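About Wudero

By Diễm Hầu
23 July 2018 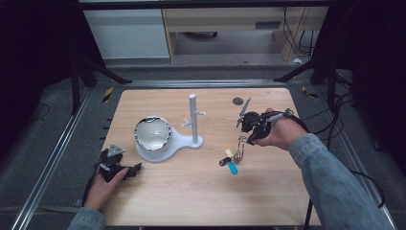
Keys on their way to the entry stand, with the bowl on one side and the pegs on the other.

Wudero is a small company that makes things for the first few feet inside your front door. Stands, trays, hooks, shelves for mail, a bench if you have room for one. We love that little stretch of the home! It's where you come in with your arms full, and it's where you stand on one foot looking for your keys when you should have left already.

I started the company after moving into an apartment with no entryway at all. The door opened right into the kitchen. Keys went on the counter, then under the newspaper, then (twice) into the bag with the onions. I bought a hook rack, which was fine for keys and no good for coins. I bought a dish, which was great for coins until the keys went in on top of them and you had to dig. What I wanted was both at once, on one small base, and I couldn't find it, so I drew it on the back of an electric bill and began cutting up cardboard.

The stand

That drawing became the Tô, the first thing we sold and still my favorite. It's named for the bowl — tô is a big bowl in Vietnamese, the kind my mother serves soup in, and ours is much smaller, so the name makes my family laugh. A shallow round dish holds a shiny metal bowl. Next to it is an upright post with two short pegs sticking out sideways. One flat base joins the two parts, and seen from overhead its outline looks a lot like a keyhole. I would love to claim I planned that. I had a circle for the bowl and a smaller foot for the post, I joined them up, and my sister said "keyhole" before I'd even put the pencil down.

The pegs gave us more trouble than everything else put together. Long pegs look generous in a drawing, but they catch your sleeve. Very short ones drop your keys the first time somebody slams the door. We went through 67 versions of the peg, and I kept them all in a shoebox, which visitors are welcome to rummage through. The ones we settled on are short, and there are two of them because most of the households we talked to had two people fighting over one hook.

The bowl sits apart from the pegs on purpose. Rings, coins, earrings, a bus token, the button that came off your coat in January and that you really are going to sew back on. All of it goes in the bowl, and you can carry the bowl to the sink for a wash without moving your keys.

How we try things out

We test with real clutter. I can't say this strongly enough! A single clean key on a thin ring will hang on anything. Real key sets have a car fob, a plastic tag from some building, another tag from some other building, and a length of chain that swings around. So our test sets have all of that on them, in bright colors where we can manage it, so that we can tell them apart across a room. We look at how low the longest tag hangs and whether it drags, and at what happens when you go for the peg without looking.

Every stand design gets hung and unhung 403 times before we agree to make it. The number comes from the apartment with no entryway, number 403, and by now it would feel like bad luck to change it. It's a nice job for a rainy afternoon with the radio on. You learn a lot about how a thing wants to be used when you've done it that often, and you also learn which of your coworkers hums.

After that, stands go home with people. We have 55 households who borrow early pieces from us and tell us what they think, in as many or as few words as they like. One family sent back a single page that said "dog likes the bowl." We made the dish a little deeper.

What else we make

The Pilletard is our wall shelf for mail and sunglasses. It came out of a long argument over whether mail should stand up or lie flat. (Stand up. I lost.) The Zavimness is the bench, with room below for shoes, and it's the newest of the bunch, so we're still fussing with the height. If you've sat on one and have thoughts about your knees, please write to us.

We don't make a lot of different things and we're in no rush to. A new piece usually starts with somebody here being annoyed at home for a few months and then bringing in a sketch.

Who we are

There are nine of us. Most of us design, all of us pack boxes, and everyone answers the mail in turn, so you may hear from a different person each time. Before Wudero I drew kitchens for other people, and I still can't walk into one without opening the drawers. Sorry to all my friends.

If something of ours wobbles, chips or just isn't right for your hallway, tell us. We keep spare pegs and spare bowls and we're happy to send them. We also love hearing where the stands end up — by the door mostly, but we know of one beside a piano and one in a greenhouse, holding seed packets and a pair of clippers.

Comments

marnie_k
We have the Tô on top of the shoe cabinet and my husband hasn't lost his keys since spring. Any chance of a version with three pegs? We have a teenager with a car now.

Diễm Hầu
Three pegs is on the drawing table! It tips a bit when only one side is loaded, so give us some time.

Oldfield Rd
Do the bowls come separately? Ours went to college with my daughter.

pjt
I vote for mail lying flat, for what it's worth

Lucinda W.
Mine holds necklaces on the pegs and earrings in the bowl, and it's nowhere near the front door. Hope that's allowed.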